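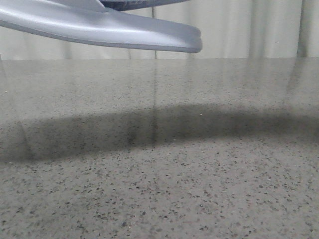 Frequently asked questions: collecting demonstrations for Fidlow

Questions from new collectors and from people who are lending us a kitchen. If yours isn't covered, write to the collection desk.

General

What is Fidlow?

Fidlow is a project that teaches a robot arm to do kitchen counter tasks by learning from recorded examples. A person drives the arm through the task, the system records what the cameras saw and how the arm moved, and the recording becomes one example. The learning system is trained on many of them.

Who runs it?

The collection side is run from the Gendstead office. Teodoro Marín schedules sites and collectors. Ekrem Aksoy maintains the arms and the recording software. Pankaj Vishwakarma reviews the recordings and decides what goes into the training set. Training happens in the Zornovberg group, and collectors don't normally deal with them.

How many examples do you have?

The current release contains 1521 accepted episodes. Rejected episodes are kept separately and are not part of that number.

What counts as an episode?

One attempt at one task, from the moment you press record to the moment you press stop. If you wipe the counter twice, that is either one long episode or two short ones, depending on where you pressed stop. We want two short ones.

Why real kitchens and not a lab bench?

We do have a lab bench, and the early episodes all came from it. The model trained on those did well on the bench and poorly everywhere else. Counters differ in height, color, pattern and shine, and so does whatever is behind them. We now limit the bench to a small share of each release.

For collectors

Do I need experience?

No. Training takes two sessions. The first is on moving the arm without touching anything. The second is on the tasks themselves. Most people are comfortable with the controller by the end of the second session. If you aren't, ask Teodoro for another.

How long is a shift?

A morning or an afternoon, with a break whenever you want one. Tired driving shows up in the recordings, mostly as overshooting and small corrections near the object. Stop when you notice it.

What should be on the counter when I start?

Only what the task card lists. Many cards list nothing for the start position, and in that case the surface should be clear. Wipe up crumbs between episodes unless the card is a wiping card.

Why do I have to record the empty counter?

Each block of episodes opens with a short clip of the gripper above the clear counter. We use it to check focus and exposure, and Pankaj uses it to compare one block with the next at the same site. It is also a training example in its own right: the model needs to see the gripper with nothing to pick up, or it will reach for something anyway. Hold the gripper clear of the surface and don't close it.

How high should I hold the gripper for that clip?

High enough that there is a visible gap between the fingertip and the counter. The exact height does not matter, and it helps if it varies from block to block. Don't try to hit the same position every time.

The arm throws a big shadow on the counter. Should I fix it?

No. Leave the room lights the way the household normally has them. A wide soft shadow under the gripper is normal with an overhead light, and the model has to work with shadows in it. Early on we asked collectors to move lamps to get rid of them, and we ended up with a model that treated its own shadow as an obstacle. The only lighting problem to report is flicker, or a light so strong that part of the picture goes plain white.

What about shiny counters?

We want them. Polished stone is common and it is hard for the model. A glossy surface reflects whatever is behind it, so a curtain at the back of the counter puts pale streaks across the far half of the work area. The model has to learn that those streaks are not objects and can't be wiped off. Don't cover the surface with a mat or a cloth.

The counter has a speckled pattern and I can't tell what is dirt. What do I do?

Run your hand over it. If something moves, it was a crumb. If it doesn't, it's part of the counter. Please do this before the first clip of a block, because reviewers can't tell the two apart on screen either. A single bright speck can be a crumb or a light fleck in the stone, and on a wiping task that changes whether the episode is a success. If you leave a speck in place because it belongs to the counter, say so in the notes field.

Can I close or open the curtains?

Choose one before the first block and leave it that way until the last. Write which one in the notes. Moving a curtain partway through a block changes the background and the reflections together, and the block then has to be split by hand.

I made a mistake in the middle of an episode. Should I start over?

It depends on the mistake. If you dropped the item and could pick it up again, carry on and finish the task. Recoveries are useful and we don't get enough of them. If you hit something hard, or a person stepped into the work area, press stop and mark the episode as aborted. Do not delete it.

How do I mark success?

The screen asks after every episode. The choices are success, partial and failed. Go by the task card, which states the end condition in one line. If the card says the sponge must be inside the tray and it is resting on the rim, that is partial. Don't mark up an episode because the driving was good.

Can I do the same task the same way each time?

Please don't. Start from different arm positions, approach from different sides, and put the items in different places within the area on the card. Marcus Ruiz-Ortega, who trains new collectors, suggests changing one thing per episode. That is enough.

What speed should I drive at?

Whatever lets you finish without stopping and starting. Pauses longer than a couple of seconds get trimmed before training. If you need to think, think before you press record.

There is a scuff on the gripper finger. Is that a problem?

No. Small nicks and scuffs don't affect anything and we don't replace fingers for them. Report a finger that is loose, cracked, bent, or sticky. Clean the fingers at the end of a shift with a damp cloth and nothing stronger. Someone used a degreaser in December and the finish clouded, which then had to be noted against every block recorded with that pair.

The fixed camera got bumped. What now?

Stop the block, tell Ekrem, and start a new block once the camera has been set again. Do not push it back by eye and carry on. Even a small shift breaks the calibration between the camera and the arm. Episodes recorded before the bump are fine.

The gripper is only partly in view. Is that OK?

Yes. The fixed camera is aimed at the work surface, so the gripper comes in from the side and is often only half visible. The arm reports its own position, which is recorded separately. What must stay in view is the part of the counter where the task happens.

For households

What do you need from us?

A clear stretch of counter, one power outlet, and somebody at home to let us in and out. We bring everything else, including the items used in the tasks. We don't use your dishes.

Will the arm mark my counter?

The stand has rubber feet and clamps to its own base. It does not clamp to the counter. The gripper touches the surface lightly in wiping and pushing tasks, and the force is limited in software. We photograph the counter before and after the visit, and you get a copy of both sets.

What do the cameras record?

The counter and whatever is directly behind it. There is no audio. Family photos, mail, calendars and medicine should be moved out of the area before we start, and the collector will go over this with you. If a person appears in an episode, it is marked aborted and taken out during review.

Can we use the kitchen while you're there?

The rest of it, yes. Please stay out of the marked area while the arm is powered. The collector can pause between episodes if you need the sink or the refrigerator.

Can we have our recordings removed later?

Yes. Write to the collection desk with the site number on your receipt. Removed episodes are dropped from the next release. Models already trained on an earlier release are not retrained, and the consent form says this before you sign.

Are pets a problem?

They need to be in another room while the arm is powered.

Review and data

Who looks at the episodes?

Every episode is watched in full by one reviewer. Partial and aborted ones are watched by 2. Rodrigo Soler handles disagreements between reviewers.

Why was my episode rejected?

The most common causes are a success label that doesn't match the end condition, a missing opening clip, and a bumped camera that wasn't reported. The reason is shown next to the episode in your list. If you think it's wrong, reply there and Rodrigo will take another look.

Do I get paid for rejected episodes?

Yes. Collectors are paid by the shift, not by the episode. We tried paying by the episode and got a lot of very short, very similar recordings.

What is the Sepúlveda set?

A group of episodes held back from training and used only for testing. The sites in it are never used for collection again. If you were scheduled at a site and then moved to a different one, this may be the reason.

Is the data public?

Not at present. Research groups can ask for access through the Gendstead office. Requests should state what the data will be used for and who will hold the copy.

Can I see the robot doing a task I taught it?

Sometimes. We run test visits after each release, and collectors can sit in if there's room in the kitchen. Ask Teodoro to put you on the list. The model is trained on everyone's episodes together, so we can't show you which part came from yours.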